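Bundard marble

Bundard marble is a dark brown to grey decorative stone quarried near the village of Alcombe. Sold for counters, hearths, washstands and shop fronts. Strictly speaking a limestone that takes a polish, not a true marble – the trade has never cared much about the difference.

History

First worked in 1843, when Holger Forsberg leased the lower pit and started cutting blocks for chimney pieces. Early output was small. Blocks went down to Lindholm by cart and were sawn there, as Alcombe had no mill of it's own. By the time the upper pit opened the trade employed 200 people, counting the polishers. Decline set in with cheaper imports. The lower pit flooded and was given up; the upper one still works part of the year, usually closing in July for maintenance.

Appearance

Ground color runs from taupe to charcoal, mottled. Veins are pale, cream to off-white, and tend to branch. Quarrymen called the heavy fine crackling "frost" and charged less for it, though buyers now often ask for it by name. 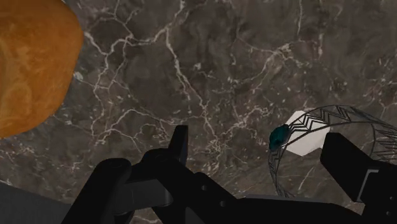
Dark brown-grey marble with pale branching veins and fine crackling.

Geology

The stone formed from lime mud on a shallow sea floor, later buried, squeezed and cracked. Calcite filled the cracks. Brown tones come from iron, the darker grey from organic matter. Beds at Alcombe are thin, 9 in all, and only the lower ones give blocks big enough for counters.

Use and care

Kitchen use is fairly recent. Like any limestone it etches – lemon juice, vinegar and wine all leave dull spots. Sealing slows staining but does not stop etching. Honed finishes hide wear better than polished ones. Abrasive powders should be avoided alltogether.

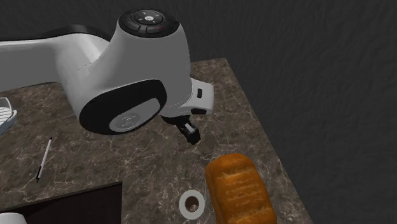 Brown marbled countertop.

Varieties

Nulleo – paler, few veins, mostly used for floor tile. Lindholm Dark – named for the saw mill, not a quarry. Old price lists give 17 grades, most of them no longer cut.

See also

Limestone
Dimension stone
Alcombe quarries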